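About us

Semetti is a small company that makes and repairs household baskets, brushes and brooms. We sell from our shop on Plukard Lane, through this website, and to a short list of hardware stores that have stocked us for years.

The business began as a repair bench at the back of a cycle shop. People brought in chairs with broken cane seats and brooms that had shed their bristles, and the repairs paid better than the bicycles did. After two years we gave up the cycles and took the whole building. The front is now the shop, the middle is the brush room, and the long room at the rear is where the willow is soaked, sorted and woven.

Most of our willow comes from Berhe, a growing ground on the wet side of the valley. It is cut in winter after the leaves have dropped, tied in bundles by length, and delivered to us in three or four loads. Brown willow is left with its bark on. White willow is stripped. Buff willow is boiled first and then stripped, and the boiling gives it its colour. We use all three, but buff makes up the larger part of what we sell.
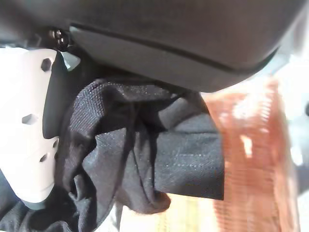

Last year we made 2636 baskets and 3479 brushes and brooms. Log baskets were the best sellers, followed by the plain round shopper and the dustpan brush with the short beech handle. We also re-seated 200 chairs, and we have a waiting list for that work at the time of writing. If you would like a chair done before Christmas, please bring it in by the end of August.

Our brushes are filled by hand. The stock is drilled, the fibre is folded in half over a wire, and the wire is drawn through from the back and pulled tight before the next hole is filled. A scrubbing brush takes under an hour. A yard broom takes longer, mainly on account of the stiffness of the fibre. We use bassine for yard brooms, coco for indoor brooms and horsehair for anything meant for polished floors.

Zestness is our range of kitchen brushes. It has its own name for the simple reason that it started as a separate business, run from a market stall, and we took it over when the owner moved away. We kept the name, the patterns and the yellow twine. The range covers a vegetable brush, a pot brush, two bottle brushes and a crumb brush.

How we work

There are nine of us. Five weave, two make brushes, one looks after the shop and one does the orders, the post and the accounts. New weavers train for three years. The first year is mostly bases and borders, which are the parts that fail first if they are badly done. We take on one trainee at a time and advertise the place on this page when it comes up.

Every basket carries a paper tag with the maker's initials. Keep it if you can. If the handle or border goes within five years of ordinary use, the person who made it will mend it without charge. Postage to us is at your cost and we pay for the return.

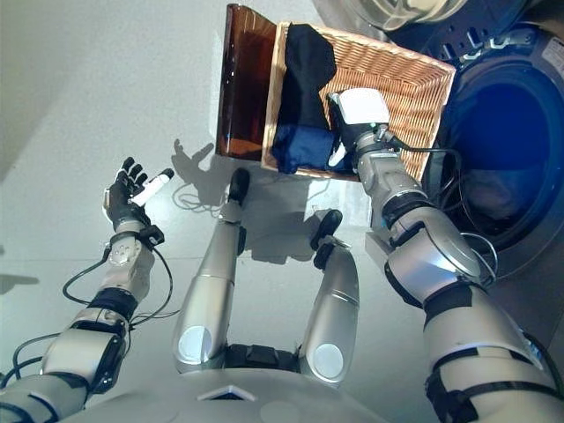
Words: Leandro Toledo
Page last updated: Mar 6, 2025

The shop is open in the mornings and early afternoons, and we close for two weeks in August when the weavers take their holiday. Orders placed through the website in those weeks are sent out when we get back. There is parking for two cars in the yard, and the bus stops at the top of Plukard Lane.

Trade customers can ask for the wholesale list by email. The minimum first order is £3000, and there is no minimum after that. We do not offer sale or return. Baskets for trade orders are made in batches, so please allow ten weeks, or twelve if you want a size that isn't on the list.

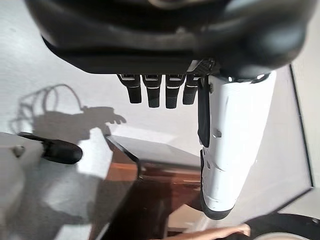
How should I look after a willow basket?

Keep it out of direct sun and away from radiators, and wipe off dust with a damp cloth or a soft brush. Once or twice a year, stand it outside in light rain for a few minutes or spray it with cold water, then let it dry fully in a room with some air moving through. Never put it away damp, and don't varnish it.

Spare handles, broom heads and twine are sold separately in the shop. We don't list them all online, so ring first if you need a particular size.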